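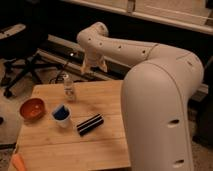

Notebook 3, p. 32

May - leather dye trials, vegetable tan sides, continued from p. 29

Carrying on with the walnut series. The last batch from the Baker side finished uneven at the flank, and I had put that down to the dye. Looking at the offcuts again under the bench lamp, the pale patches follow the loose fiber, so the dye is probably fine and the leather is taking it at different rates. Repeating with pieces cut from the bend only, plus two belly strips as a comparison.

Stock solution. Walnut hull extract, strained twice through cotton, then once through paper. The paper clogged after half the volume and I changed it. Made up to 3000 ml with rainwater from the butt. Tap water here is hard and the earlier batch made with it went gray on standing. Left covered overnight. Slight sediment in the morning, decanted off and the last of it thrown out.

Pieces. All from the Predorano side, back half, 235 mm long, cut parallel to the backbone. Marked on the flesh side with an awl, one to eight notches. Ink marks disappeared in the last series and I lost track of two pieces, so awl from now on. Belly strips marked with a diagonal cut at one corner.

Casing. Everything wetted through in plain rainwater until the bubbles stopped, then bagged. Pieces 1 to 4 dyed straight from the bag. Pieces 5 to 8 left on the rack until the grain had gone back to nearly its dry color, cool to the back of the hand. Paloma thinks this step matters more than the dye strength. Her notes from the harness job say the same thing, though she was using a spirit dye and that dries off much faster.

Application. Odd numbers by wool dauber, circular strokes, three coats. Even numbers by immersion, grain up, tray rocked by hand. Trays are the long photographic ones. The shallow one has a crack at the lip and weeps, do not use it for anything with iron in it.

Results after first drying, flat, on mesh:

1 - dauber, wet. Light tan. Overlap marks visible at the short ends. Rubs off slightly on a white cloth.
2 - immersed, wet. Even, a shade darker than 1. Some curl.
3 - dauber, wet, second coat applied late. Streaked. Operator error, disregard.
4 - immersed, wet, double time. Same color as 2 as far as I can judge. Time in the tray past the first soak seems to do nothing for it.
5 - dauber, part dry. Deeper brown, overlap marks worse than 1.
6 - immersed, part dry. Best of the set. Even to the edges, penetration a third of the thickness when sectioned.
7 - dauber, part dry, extract warmed. Dark at the start of each stroke. Not an improvement.
8 - immersed, part dry, extract warmed. Close to 6, marginally redder. Grain feels a little harsher.

Belly strips: both blotchy, wet or part dry. Confirms the flank problem. Cruzado want their satchel gussets cut from belly to save on material and I do not think we can promise them a match in walnut. Options are to cut gussets from shoulder and charge for it, or dye the whole bag dark enough to hide the difference. Have written to them with one sample of each.

Iron mordant. Vinegar and steel wool, the jar started at the beginning of the month. Filtered, clear, pale straw color. Diluted one part to nine. Brushed on half of piece 2 and half of piece 6 with the other half masked. Both turned within a minute to a blue-black. Far too strong. Cut again to one in forty on an offcut and got a usable dark brown with a slight green cast in daylight. The green is less obvious after oil.

Neutralized the masked pieces in a weak bicarbonate bath, a level teaspoon to the liter, then rinsed. Earlier pieces that were not neutralized have cracked at the fold. Kept one of those pinned over the sink for reference.

Note on the bicarb: piece 6 darkened on the untreated half as well, so the bath itself shifts walnut. Any color sample shown to a customer has to have been through the same rinse as the finished goods. I had not been doing this. The sample card on the wall is therefore wrong for everything in the lower two rows and should come down.

Oiling. Neatsfoot, one thin coat on the grain, sheepskin pad. Let stand, then a second coat on even numbers only. Two coats on piece 8 took out the harshness. Piece 1 spotted where the oil went on unevenly, and the spots had not spread out by the evening. Will look again tomorrow before writing it off.

Rub test. White cotton, dry, ten strokes with the same finger pressure as far as that can be kept the same. Transfer on 1, 3 and 5. Trace on 7. None seen on 2, 4, 6 or 8. Damp cloth, same count: transfer on everything, least on 6. None of these is fit for a strap that sits against a shirt without a finish over it.

Finish. Tried the Pritotby resin top coat on half of 4 and half of 8. Goes on milky, dries clear, leaves the surface slightly plastic. Damp rub clean on both. Folded tight over a 3 mm rod it shows fine whitening at the crease on 4, less on 8, possibly the second oiling. Beeswax and tallow on the other halves: better feel, warmer color, damp rub still shows a trace. For belts, wax on the grain and resin on the flesh side only might be the compromise. Not tested.

Edges. Beveled, damped, slicked with bone. Walnut edges burnish lighter than the face on all the dauber pieces, as expected given the penetration. On the immersed pieces the difference is small enough to leave. Dauber edges would need a separate coat, which adds a drying step and cancels the time saved by not filling a tray.

P. Holloway read this over and asks whether the part-dry stage can be done by weight instead of feel. Reasonable. Weigh each piece dry, again out of the bag, and record the figure when it goes in the dye. The small scale drifts when the window is open so shut it first. She also points out that 6 and 8 were neighbors on the hide and may simply have been the best leather. Next set should be cut in one strip and shuffled before numbering.

To do:
Repeat 6 with four pieces, weights recorded.
One in sixty iron, on oiled and unoiled.
Fold test on wax finish, same rod.
Replace cracked tray.
Light test - half of piece 2 under foil in the south window, check at the end of next month.
Order cotton for straining, the last of it went on this batch.

Remaining extract bottled in two glass jars, filled to the neck, labeled with notebook and page. Previous jar had mold on the surface under a loose lid. Clove oil added to one jar and none to the other.

Continued p. 34. Page 33 has the samples glued in.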